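Sending parcels between Northern Ireland and the Republic: your questions

Welcome! Soo-ah Moon and Guido Negri on the Ruddock trade desk put these answers together for small makers and shopkeepers who sell on both sides of the border — do read them through with a cup of tea before you ring us.

Last updated: 2022-01-10

Do I need to fill in customs forms for goods going from Newry to Dundalk?
For most everyday goods, no. You will still want a proper invoice, and it's a kindness to your buyer to put a clear description of the goods on it.

What if my stock comes over from Great Britain first?
Then there is more to think about, I'm afraid. Have your commodity codes and proof of origin to hand, and talk to your carrier early (we can sit down with you and go through it all if you'd like company).

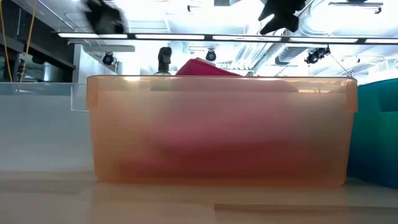
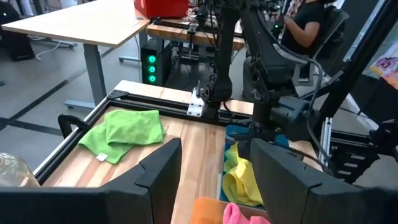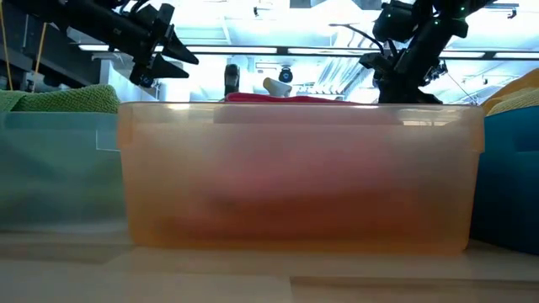 Bins and cloths on pale worktops.

Can I take payment in both pounds and euro?
Of course you can, and plenty of our members do. Just keep the 2 sets of figures apart in your books, and note the exchange rate you used on the day.

Who can join the Lodine scheme?
Any small firm that trades across the border, or would like to. We have 1228 members at present, and 53 of them joined as complete beginners, so please don't be shy about asking the simple things.

When is the next advice morning?
We're planning one for February, with Elsie Trevaskis looking after VAT and Alby Whitelaw on haulage. Places are free, but do book through the Lodine office.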